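4/28/18 - bench notes, Mulo handset, second pre-production batch

Battery first, as that's what Walldale keep asking about. Pack is marked 3629 mAh on the drawing. Ran two units down from full at fixed brightness, wifi on, SIM out, video loop. Unit A fine. Unit B dropped off a cliff at the end, showed nine percent and then shut down. Did it twice. Gauge firmware is the older one on B, I think - check before blaming the cell.

Charged both back up on the Movero brick. A took the fast profile straight away. B sat on slow until I pulled the cable and put it back in. Same cable both times. Swapped cable anyway, same thing.
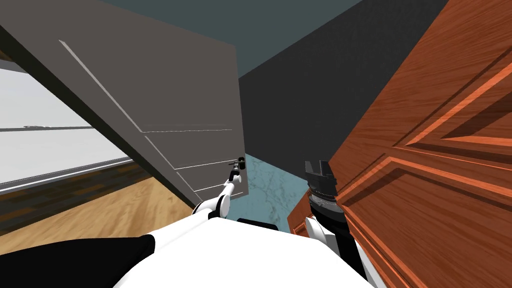
Eamon Scanlon

Screen next. The notch cutout on the new glass is cleaner than last batch, no light bleed round the earpiece on either unit. Status icons still wrong though. Clock slides under the notch when the alarm icon is on, and with two SIMs in you lose the second signal bar completley. Aoife says it's a one line fix in the layout file. She said that in January.

Brightness: spec says 700 nits peak. Meter says B gets there in the auto mode outdoors setting and A stops short. Didn't write down A's number, meter went to sleep. Redo.

Touch is good in the middle, bad in the bottom left corner on A. Swipe up from the corner gets eaten one time in three or so. Not on B. Could be the adhesive, Úna has the tool for lifting the glass and I'm not doing it without her.
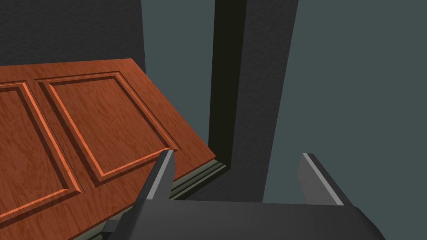

Can the launch firmware go on these units without wiping them?

Only on the ones with the unlocked loader, so B can take it in place but A has to be wiped first. Back up the logs folder before you start.

Fingerprint reader on the back: enrolled my thumb on both. Faster than last time, and it doesn't mind the case from Ó Gríofa any more now they've opened up the cutout. Case still fouls the volume key. Told them, they want a photo with a ruler in it.

Face unlock I left alone. Malachy has a build with the new threshold and there's no point testing the old one.
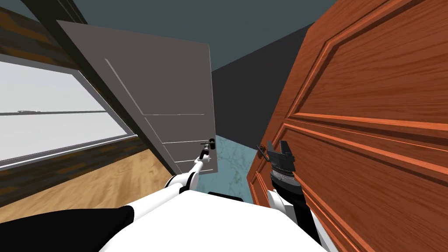
The build he gave me on the stick wouldn't verify anyway, checksum off, so he's making another one. When it comes put it on B only. A stays on stock until the touch thing is sorted or we'll never know which change did what.

Speaker: rattle on A above three quarters volume, worst with voice. Stuck a bit of foam behind the grille and it went quiet, so it's the mesh. B no rattle. Call audio ok on both, band 900 only, didn't get to the others.

To do
- gauge firmware version on B, then run it down again
- repeat nits on A, write the number DOWN this time
- glass off A with Úna
- ask Cormac if the 255 byte limit on the log names is ours or the vendor's, half my files got cut short
- charger handshake, try B on a different brick
- new box of SIM pins, the last one is bent adn I'm using a paperclip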